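Stop Cooking Rice by the Cup

Posted July 27, 2020 by Hamidreza Daneshvar

Most rice recipes give one ratio of water to rice and apply it to every quantity. Two cups of water to one of rice, four to two, eight to four. I think this is the main cause of bad rice in home kitchens, and I would like to see it dropped from packets and cookbooks alike.

Water in a rice pan goes to two places. Part of it is taken up by the grain, and that part rises in step with the amount of rice. The rest leaves as steam, and the loss depends on the width of the pan, the fit of the lid and the length of cooking. Doubling the rice does not double the steam. A cook who scales both together will have dry rice at the small end and porridge at the large end, and will usually blame the brand.

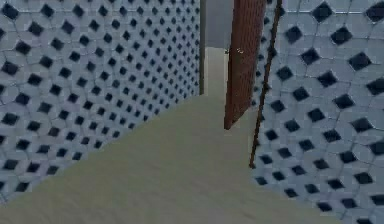 The remedy is to treat the two amounts separately. For a washed and drained long-grain white rice I allow an equal weight of water for the grain, then add a fixed amount for steam. In my own pan, a heavy one with a tight lid, the fixed amount is 92 g. It stays at 92 g whether I am cooking for myself or for a full table. With a thinner pan and a lid that rattles it will be higher, and two or three trial batches will settle the matter.

Weighing matters here as much as the sum does. A cup is a measure of volume, and rice settles. The same cup, filled by scooping and then by pouring, will hold different weights of grain. Cups also differ between countries, and the small plastic one supplied with an electric cooker is different again. I start with 200 g of dry rice for two people who like rice, and write the figure on the jar.

Washing is the next source of error. Rice holds water after rinsing, and a recipe that says to wash it but does not say to drain it has left out part of its own water. I put the pan on the scale, add the drained rice, and note how much heavier it is than when dry. That extra weight comes off the water to be added. The step takes less time than finding the lid.

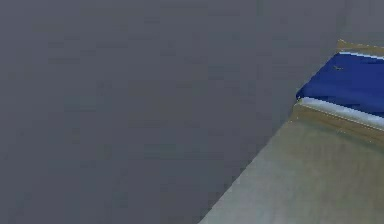
Soaking changes the timing more than the total. A soaked grain has already taken up part of its water, so it needs less in the pan and a shorter spell on the heat. For the steamed method I do not soak ordinary long-grain at all. For aged basmati I do, and then I weigh it again after draining, by the same procedure. The sum is unchanged. Only the starting point has moved.

As to heat, I bring the pan to the boil uncovered, stir once, cover it, and turn the ring to its lowest setting for 17 minutes. Then it stands off the heat, still covered, for ten more. The standing time is part of the cooking. Moisture at the bottom of the pan evens out through the grain above it, and rice that seemed wet when the ring went off is often right by the end. Lifting the lid to check lets out steam that was in the sum.

I sent an early version of these notes to a few people who cook rice more often than I do, and their replies were mixed.
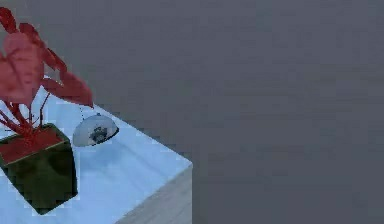 Roya Mohammadi wrote that she had tried the fixed allowance with 6 portions and found it sound, but that it broke down in her widest pan, where the rice lay so thin that the top dried before the bottom was done. She now changes to a smaller pan for anything under three portions.

I accept that. A fixed allowance assumes a reasonable depth of rice, and a layer thinner than a finger's width is outside what I have tested. Pan size should be chosen first and the water worked out afterwards.

The stronger objection is that all this arithmetic is needless, given that rice can be boiled in plenty of water and drained like pasta. It can, and for some dishes I would do so. Parboiling and draining is the first stage of a proper pilau with a crust, and no ratio is needed for it. For plain rice on a weekday I find the drained method loses flavour, and it calls for closer attention near the end, when a minute either way shows.

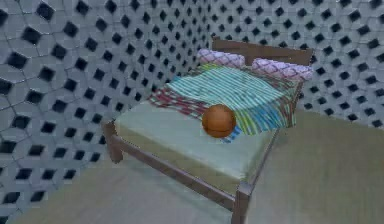
Ghazal Mousavi disagrees on the flavour, and says that with enough salt in the water she has never been able to tell the two apart, provided the drained rice goes back into the hot pan under a cloth for five minutes.

I have tried it her way since. The cloth helps a good deal, and I have begun using one under the lid for the steamed method too, with the ends folded up over the top and well clear of the ring. It takes up the drips that would otherwise fall back on the surface. My steam allowance had to go up slightly to suit, and I am still working out by how much.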